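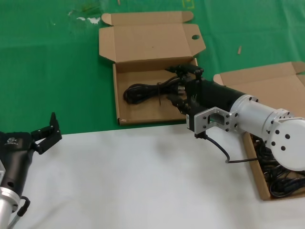

Heft 7 | Seite 51

Vorträge > Digitale Stadt > Redenotizen

Wem gehören die Daten der Straße? – Sprechzettel, Yamila Benítez, 23. April 2021

Begrüßung kurz halten. Dank an Kanagaratnam für die Einladung, Technik checken, Uhr auf den Tisch. 10 Minuten für Teil eins, nicht mehr. Letztes Mal völlig überzogen.

Einstieg: Bushaltestelle. Wer weiß, dass an der Haltestelle gezählt wird? Hände hoch lassen. Warten! Nicht gleich selber antworten. Dann: wer weiß, wo die Zahlen landen? Da gehen die Hände runter, Pause aushalten.

Teil 1 – Stillbridge
- mittelgroße Stadt, Fluss in der Mitte, zwei Brücken, eine davon dauernd gesperrt
- Verkehrszählung seit Dezember, Sensoren an Masten, kein Ratsbeschluss, lief als »Pilot« durch die Verwaltung
- 600 Messpunkte im Endausbau geplant, Stand jetzt 51
- Betreiber: Kavov. Vertrag läuft sieben Jahre. Verlängerung automatisch, wenn keiner kündigt (Satz langsam sprechen)
- Rohdaten liegen beim Betreiber, Stadt bekommt Auswertungen als PDF. PDF! Kein Zugriff auf die Tabellen, auch das Verkehrsamt nicht
- Wer Tabellen will, stellt Antrag. Antwort kommt schriftlich.

Anekdote Fahrradbrücke: Radverein fragt nach Zahlen für die Nordrampe, bekommt eine Karte mit bunten Punkten ohne Legende. Ich hab die Karte hier auf dem Handy, nicht zeigen, dauert zu lange. Nur erzählen.

Überleitung: Das ist erst mal kein Datenschutzthema. Personenbezug steht in Stillbridge gar nicht im Streit. Es geht um Verfügung. Wer darf fragen, wer darf rechnen, wer darf widersprechen.

Teil 2 – was ich mit Governance meine
Wort einmal sagen, dann übersetzen: wer entscheidet, wer schaut drauf, wer kann's wieder abstellen. Keine Theoriefolie. Wirklich nicht.

- Entscheidung: gehört in den Rat, öffentliche Sitzung, vor der Ausschreibung. Nachträgliche Kenntnisnahme ist keine Entscheidung
- Aufsicht: jemand in der Verwaltung mit Namen und Telefonnummer. In Stillbridge steht im Vertrag »die zuständige Stelle«. Ich hab rumtelefoniert, drei Ämter, alle sehr nett
- Abstellen: Kündigungsrecht, Rückbau der Masten, Löschung. Wer zahlt den Rückbau? Steht nirgends. Nachfragen beim Publikum, ob das jemand besser kennt

Falls Einwand »die Firma hat aber investiert«: ja. Stimmt auch. Kavov hat Masten und Wartung vorgestreckt, die Stadt hätte das Geld nicht gehabt. Nicht abbügeln. Aber der Preis dafür steht im Anhang zum Vertrag, und der Anhang war nicht in der Ratsvorlage.

Teil 3 – Gegenbeispiel Stevavum
- kleine Gemeinde, viel weniger Sensoren, nur Parkraum und Lärm
- Daten liegen auf einem Server der Gemeinde, der Dienstleister hat Leserecht, also genau umgekehrt
- offene Schnittstelle, Schule nutzt die für Projektwoche, Lokalzeitung auch
- bis zu 10 Anfragen im Monat, eine Halbtagskraft schafft das
- Nachteil offen sagen: Oberfläche ist furchtbar, Ausfälle am Wochenende bleiben bis zum nächsten Werktag liegen. Lärmwerte vom Sportplatz fehlen einen ganzen Monat
- Trotzdem: im Streit um die Tempobegrenzung haben beide Seiten mit denselben Zahlen gestritten. Wurde laut, aber über das richtige Thema

(Schluck Wasser)

Was ich Stillbridge geraten habe – nur wenn Zeit ist:
Vertrag samt Anhang ins Netz. Zugriff auf die Rohdaten verhandeln, solang der Endausbau noch nicht unterschrieben ist, jetzt ist Hebel da, später nicht mehr. Eine öffentliche Liste der Standorte, mit Zweck pro Standort. Und Ausbau in Etappen, vor jeder Etappe eine Abstimmung. Das letzte finden die im Bauamt übertireben, ich nicht.

Nicht sagen: »smart« mehr als zweimal. Nicht auf die Pandemie-Apps eingehen, da kommen wir nie wieder raus. Falls gefragt, auf nachher vertrösten.

Fragerunde, was vermutlich kommt:
- Kosten Stevavum? Zahl hab ich nicht freigegeben bekommen, ehrlich sagen
- Geht das auch für Großstädte? Weiß ich nicht. Stadtteilweise vielleicht, Aufwand für Schnittstellen wächst schnell
- Kann man aus dem Vertrag raus? Bin keine Juristin, Kanagaratnam hat dazu was geschrieben, liegt hinten am Eingang aus

Schluss: zurück zur Bushaltestelle, nochmal nach den Händen fragen. Dann Mikro weitergeben, Moderation macht die Ansage zum Kafee.

Kontakt | © 2021 Yamila Benítez | Nach oben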